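Geometría del plegado. Apuntes del tema 5: de la lámina a la caja

Recordad de la clase anterior que una superficie es desarrollable cuando se puede extender sobre un plano sin estirarla ni rasgarla. El cilindro y el cono lo son; la esfera no, y por eso todos los mapas mienten un poco. ¡Es uno de los resultados más bonitos del curso!
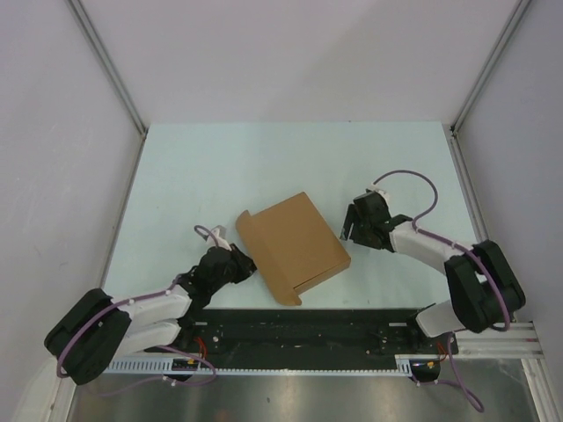 La curvatura de Gauss es el producto de las dos curvaturas principales, y en una lámina que se dobla sin estirarse vale cero en todos los puntos lisos. Consecuencia inmediata: si curvamos la hoja en una dirección, en la perpendicular tiene que quedar recta. El borde izquierdo del cartón, levantado en una solapa corta y curvada, sirve para pensarlo - buscad qué rectas contiene una solapa así y hacia dónde apuntan. Quien haya comido pizza doblando la porción ya conoce el teorema.

Desarrollos planos

Un cubo tiene 8 vértices y 12 aristas. Para abrirlo en una sola pieza hay que cortar 7 aristas y conservar 5 como pliegues (el árbol generador que vimos en febrero, ¡otra vez!). Una caja real añade solapas y pestañas, pero el razonamiento es el mismo.

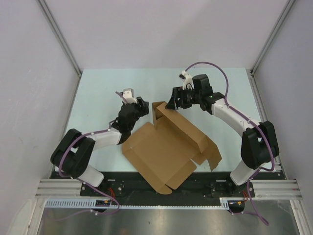 Figura 2. Caja de cartón a medio plegar, con el panel del fondo plano.

Ejercicio 13. Dibujad dos desarrollos distintos de una caja de base rectangular sin tapa y marcad los pliegues con línea discontinua.

Lectura: Coughlan y Blöndal, cuaderno de Grelitz, capítulo 8. Es corto y merece mucho la pena.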